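Clinanton Rooftops (custom map pack)
Version 5
Author: Trevor Chisholm
Testing and sound: Yu-na Maeng
Updated: 2025-08-16

Okay, so I finally got this one to a point where I'm happy to let people download it! Clinanton Rooftops is a city map for Drandeo, made for small team matches, and nearly all of the fighting happens up on the roofs. You can drop down to the street if you want to (there are ladders behind the bakery and a busted fire escape on the north side) but whoever stays up top is going to have a much better view of you.

I started it back in November as a remake of my old Clarkley map, the one with the water tower everyone got stuck in. I kept the tower and threw out pretty much everything else. The tower has a proper door now, and a real floor, so please stop writing to me about it, haha.

There are 2 layouts in the download. The day one is the regular version, with both bases and all the vehicles. The night one is smaller, I closed off the rail yard and took out the long sniper lane over the canal, and I think it plays a lot faster. Yu-na likes night better and I go back and forth.
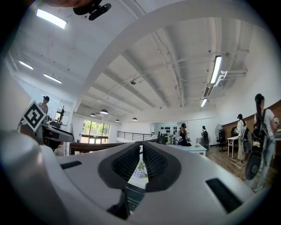
Black finger pads on a white gripper, with small white and pale green shapes through the gap.

Weapons are mostly stock. I moved the rocket launcher to the laundromat roof after a long argument in the comments, and it takes a longer time to come back now. Health is inside the stairwells. If you play with bots, set them to medium, the hard ones know every jump on the map and it gets mean.

Install is the same as my other maps. Unzip it, put the whole folder in your custom maps folder, and restart the game. If you still have version 4, delete it first! The two share some texture names and you'll get purple walls on the hotel.

Stuff I know about and haven't fixed:
Bots sometimes stop at the top of the cinema stairs and just stand there.
The canal water flickers if you have reflections turned all the way up.
One of the streetlights by the Fraser Hotel has no shadow. I've tried everything and I'm leaving it.

The download is 200 MB, and you'll want 500 MB free while it unpacks. It should run fine on an older machine, mine is pretty old and I get a smooth game as long as fog is set to low.

You can use my rooftop pieces in your own map if you put my name in the readme, but the music is Yu-na's, so ask her before you use any of that. Bug reports go in the comments under this page. Tell me which layout you were on and where you were standing, and a screenshot helps a ton.

I'm working on a capture mode for the day layout next, with the flags on the hotel and the cinema. The spawns are still a mess, so don't expect it in the next update.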